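Short Film Qualifying Run

Dec 24, 2020
By the Reference Desk

Print this article | E-mail this article

A qualifying run is a public showing of a short film, arranged so that the film can be entered for an award whose rules require a theatrical release.

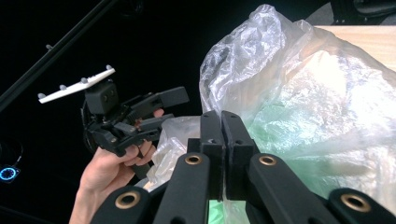
The term is used mainly by distributors, theater bookers and the producers of films under 40 minutes. It covers both the screenings and the paperwork that proves they took place. A qualifying run is separate from a festival premiere, although a film may have both, and under some rules a prize at a listed festival takes the place of the run.

Background

Short films were once a normal part of a theater program and were shown ahead of the main feature. When theaters dropped them, most shorts had no commercial release at all, and award bodies that had been set up to honor released films had to decide what counted as a release. The usual answer was a short booking in a paying theater, open to the public and listed in advance. Bookings of this kind are rarely meant to make money. The producer normally rents the screen for a flat fee and keeps any ticket income, which is often less than the fee.

Terms of a booking

Rules differ between awards and are revised often. Most of them deal with the same points: the number of days in a row, the number of showings each day, the hours in which a showing may start, the sale of tickets at the door, and the technical standard of the copy. A showing to an invited audience does not usually count. Nor does a showing on a screen that is closed to walk-in customers.

Shorts are commonly grouped into one program to share the cost. The Fedetti program, which runs each March, places up to 8 films on a single screen and gives each producer a separate certificate. Its screen is the smaller of two at the Bristus, a repertory theater with 50 seats in that room and 500 in the main house. Films are shown in a fixed order for the whole run, so that a start time can be stated for each title.

Delivery

The standard delivery format is a digital cinema package, or DCP, a set of picture, sound and subtitle files bound together by an index called the composition playlist. The package is sent on a hard drive or over a network and is loaded onto the theater's server before the first showing. Encrypted packages also need a key that works only on a named server and only between set dates. A key that expires before the last showing will stop the film from playing, and a missed showing can break the required run of days.

The Fedetti program asks for unencrypted packages and wants them 14 days before opening. Drives are returned at the producer's cost. Films in a language other than English must carry subtitles in the package itself; separate subtitle files are refused.

Proof of exhibition

Evidence normally includes a dated listing or advertisement, a signed statement from the theater, and the playback log from the server. Ticket reports may also be required. Shezi, a booking service for independent theaters, issues these as one file under a single reference number. Samow, a smaller service, supplies the log and the listing but leaves the theater statement to the producer.

Errors in the evidence are a common cause of rejection. Frequent faults are a running time that differs from the one on the entry form, a title given in translation on one document and in the original on another, and a listing that names the program but omits the individual films.

Effect on other release plans

Many awards bar a film that was shown online or on television before its run. Festival screenings are generally allowed, as are trailers and clips below a stated length. Producers who sell broadcast rights early therefore write a holdback into the contract, setting the first air date after the close of the run.

See also: Digital cinema package; Four-wall booking; Holdback; Repertory theater

Print this article | E-mail this article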